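Equipment and Methods
Hand-held gripper comparison: interim report from the Cluvedley site

Members will recall that the spring newsletter announced a comparison of two hand-held gripper designs, to be carried out at the Cluvedley site with equipment supplied by Nernetside and Hrubý. The first stage of that work has now been completed, and the laboratory is pleased to give a short account of it. A full report, with the complete tables, will be deposited in the shared library in January.

Purpose of the comparison

The laboratory has used the Nernetside hand-held gripper for most of its demonstration recording to date. It is well understood by our operators and the processing software was written with it in mind. The Hrubý gripper was offered to us on loan after last year's open meeting. It has wider finger pads, a lighter trigger action and a different arrangement for carrying the printed markers by which its position is followed.

The question put to the site was a practical one: whether recordings made with the second design could be used alongside the existing ones without a loss of quality, and whether operators could move between the two without a long period of retraining. Price was not considered at this stage. Nor were the robot-mounted versions of either gripper, which will be the subject of separate work next year.

How the trials were arranged

Tasks were drawn from the household list already in use at the site. Eight were chosen, of which five take place at the sink stations and three at the work tables. The sink tasks include picking up a cloth from a flat surface, passing it from one hand to the other, wiping the inside of a basin, laying the cloth over the edge and turning a tap lever. The table tasks consist of stacking, sorting and closing a lidded box.

Each operator completed every task with both designs, the order being changed from one operator to the next so that neither gripper benefited from always coming second. Sixteen operators took part. All had completed the standard induction, although their experience varied a good deal, from two weeks to more than a year.

In all, 1,490 recordings were made. Of these, 203 were set aside at the first check, most of them on account of late starts, early stops or a marker that had been covered for longer than the permitted interval. The remainder were passed to the processing group in the usual way. Recordings set aside were not repeated, in order that the rate of rejection could itself be reported.

Findings on grip

On rigid objects there was little to separate the two designs. Both held cups, boxes and small bottles securely, and the number of drops was low in each case. Operators with smaller hands preferred the lighter trigger of the Hrubý gripper on the longer stacking task, and several noted less tiredness at the end of a session.

Cloth gave a clearer result. The Nernetside fingers meet at the tip and can take up a single layer from a flat surface with little effort. The wider pads of the Hrubý gripper tended to slide over a thin cloth on the first attempt, particularly where it had been laid out flat. Once the cloth had been gathered, however, the wider pads held it more firmly, and fewer cloths were lost while wiping. Operators soon adopted the habit of pushing the cloth into a fold before closing the fingers. The site has decided to permit this technique but to record it as a separate category, so that those who use the data may include or exclude it as they wish.

Turning the tap lever proved awkward with both. The bodies of the grippers are deep, and at the smaller basins there is limited room between the spout and the back ledge. Two of the printed marker mounts were cracked in this way during the trial, and replacements were made on site.

Findings on tracking

The processing group reports that position tracking was satisfactory for both designs in open space. Differences appeared when the two hands worked close together, as they must when a cloth is passed across. A marker carried on top of the gripper was seldom hidden by the other hand, but was sometimes lost when the operator leaned forward and turned the wrist outwards. A marker carried below the fingers was seen well at arm's length and less well when the hands were low in the basin, where the cloth could fall across it.

Glare was a further difficulty. The basins are white and the ceiling lights are strong, and the edge of a marker can be hard for the software to find against a bright surface. A matt print was substituted halfway through the trial. The rate of lost markers fell noticeably after the change, and matt prints have now been adopted for all sessions at Cluvedley. Sites still using the gloss sheets are asked to replace them when their present stock runs out.

The site also compared two versions of the controller software supplied by Rirnon. The newer version starts more quickly and gives a plainer warning when a gripper has lost its connection. It did, however, write the trigger readings with a small delay, which had to be corrected afterwards. Rirnon has been informed and has undertaken to look into the matter. Until a revised version is released, sites are advised to remain on the older one.

Cables and operator comfort

A number of comments were received about cables. Operators working at the sinks found that the lead could catch on the front edge of the counter when reaching for the far side of the basin. A longer lead removed the tension but added slack on the floor, where others have to pass. The present compromise is to run the lead over the forearm and fasten it loosely at the elbow. It is accepted that this does not suit everyone, and a battery-powered version of one of the grippers is to be tried in the next stage.

Session length was also reviewed. The site had been working in blocks of forty minutes, with a break of ten. Quality scores declined towards the end of each block with both designs, and more steeply for the sink tasks, which are carried out with the arms held forward. Blocks at the sinks have been shortened to thirty minutes. Table sessions are unchanged.
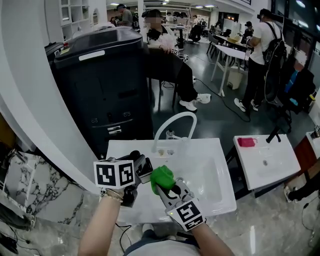 Next stage

The second stage will begin once the loan of the Hrubý equipment has been extended, which is expected shortly. About 500 further recordings are planned, all of them two-handed and all at the sinks. The following changes have been agreed:

The basins will be used in rotation, so that differences in tap position and counter height are spread evenly across the recordings.

Cloths of three thicknesses will be used, and the thickness will be entered in the session log before recording starts.

Operators will state at the start of each block which gripper is in which hand. Mixed pairs will be allowed, provided that they are logged as such.

A new marker mount with a thicker base will be fitted to both designs. Drawings are available on request to any member site that wishes to print its own.

Sites wishing to take part

Two further places are available in the second stage. Member sites with at least one working sink station and a trained team of four operators are eligible to apply. Equipment will be supplied on loan, together with printed markers and spare finger pads, and the cost of return carriage will be met from the shared equipment budget. Applicants should confirm that their recording machines meet the current storage requirement, as two-handed sessions produce considerably larger files than the single-handed work with which some sites are more familiar.

Applications should be made on the usual equipment form, marked "Gripper comparison, stage two", and sent to the Cluvedley office. Questions about the processing of existing recordings should be directed to the processing group and not to the site itself.

The laboratory wishes to thank the operators for their patience over a long series of repeated tasks, and the member sites that commented on the draft task list. Several of their suggestions – among them the separate category for folded cloths – have been taken into the revised procedure, copies of which will be circulated with the next issue.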